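Häufige Fragen zum Zweiarm-Aufbau

Stand: Mai. Zusammengestellt von Britta Rieger, Offene Werkstatt Brandes

Die meisten Fragen kommen von Leuten, die selbst zwei kleine Arme auf einen Tisch schrauben wollen oder bei uns an den vorhandenen arbeiten möchten. Wer etwas vermisst, schreibt es bitte auf den Zettel am Werkstattregal.

Was ist Oton?

Oton heißt unser Aufbau aus zwei Tischarmen mit je einem Zweifingergreifer. Die Software dazu heißt Mumby und liegt auf dem Werkstattrechner im Ordner gleichen Namens. Ältere Notizen sprechen noch von Uvari. Das war die Version mit nur einem Arm, die Konfigurationsdateien davon passen nicht mehr.

Muss ich programmieren können?

Zum Bedienen nicht. Zum Aufzeichnen und Abspielen von Bewegungen reicht die Oberfläche. Wer eigene Abläufe schreiben will, braucht Grundkenntnisse in Python und sollte einmal die Datei mit den Gelenkgrenzen gelesen haben, bevor er etwas daran ändert.

Kann ich das zu Hause nachbauen?

Ja. Die gedruckten Teile liegen als Druckdateien im Projektordner. Ein durchschnittlicher Heimdrucker schafft den kompletten Satz für einen Arm in 14 Stunden, mit 0,2er Schicht und ohne Stützmaterial am Greifer. Den Kamerahalter bitte liegend drucken, stehend bricht er an der Schraube.

Welche Reichweite haben die Arme?

Jeder Arm erreicht bis zu 50 Zentimeter ab Sockelmitte. Gut arbeiten lässt sich nur im inneren Bereich. Ganz ausgestreckt hängt der Arm durch, und die Wiederholgenauigkeit wird schlecht.

Wie befestige ich die Sockel?

Mit Schrauben durch die Platte. Zwingen gehen zum Ausprobieren, lockern sich aber bei schnellen Richtungswechseln. Nach jedem Umsetzen muss die Lage der Sockel zueinander neu eingemessen werden, auch wenn es nach wenig aussieht. Ein paar Millimeter Versatz genügen, damit die Übergabe von einem Greifer zum anderen danebengeht.

Wie läuft das Einmessen ab?

Beide Arme in Grundstellung fahren, Strom an den Motoren aus, dann jeden Arm von Hand an die Anschläge führen und die Werte speichern. Danach das Prüfmuster starten. Weichen die Fingerspitzen am Treffpunkt um mehr als 2 Millimeter voneinander ab, von vorn anfangen. Meistens ist dann ein Gelenk beim Speichern noch in Bewegung gewesen.

Mit welchen Gegenständen soll ich üben?

Mit Bauklötzen. Lackierte Quader haben klare Kanten, vertragen Stürze und lassen sich an der Farbe auseinanderhalten. Neu kaufen muss man sie nicht, gebrauchte vom Flohmarkt tun es auch. Ein abgeplatzter Lack stört beim Greifen nicht. Stifte und andere dünne, runde Sachen kommen erst später dran, sie rollen weg und verdrehen sich zwischen den Fingern.

Wie greife ich einen großen Klotz richtig?

Den Greifer vor dem Absenken ganz öffnen und parallel zu den Seitenflächen ausrichten. Steht er schräg, trifft ein Finger zuerst auf eine Kante und schiebt den Klotz weg.

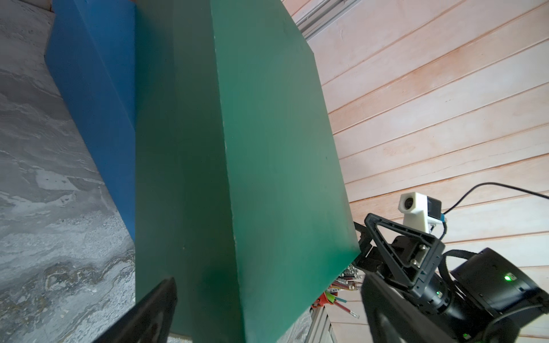 Danach langsam schließen, bis beide Finger anliegen, und erst dann die Kraft erhöhen. Für Holzklötze reicht die niedrigste Stufe. Wer gleich mit voller Kraft zufasst, bekommt nach kurzer Zeit eine Überlastmeldung und muss den Motor aus- und wieder einschalten.

Was bedeuten die Leuchten an den Motoren?

Das hängt vom Motortyp ab. Die Tabelle dazu liegt im Ordner Mumby unter Hardware. Bleibt eine Leuchte nach dem Einschalten ganz dunkel, zuerst den Stecker am vorigen Gelenk prüfen.

Wohin mit den Kamerakabeln?

Mit einer weiten Schlaufe am Arm entlang, so dass das Handgelenk in beide Richtungen ganz durchdrehen kann. Nicht straff mit Kabelbindern festziehen. Vor der ersten Aufzeichnung jedes Gelenk einmal langsam an seine Grenzen fahren und dabei auf das Kabel schauen.

Wie viele Durchgänge brauche ich für eine Aufgabe?

Für das Versetzen eines Klotzes planen wir 100 Aufzeichnungen ein. Wichtig ist, dass Startposition und Drehung des Klotzes wechseln. Misslungene Durchgänge bitte markieren und nicht löschen, die werden später einzeln durchgesehen.

Darf ich allein an den Armen arbeiten?

Nach der Einweisung ja. Der Notaus muss in Griffweite liegen, lange Haare werden zusammengebunden. In den Arbeitsbereich wird nur gegriffen, wenn die Motoren stromlos sind. Die Arme sacken dabei ab, also vorher in Grundstellung fahren.

Wo bekomme ich Ersatzfinger?

In der Schublade unter dem Drucker. Wer den letzten Satz nimmt, startet bitte einen neuen Druck.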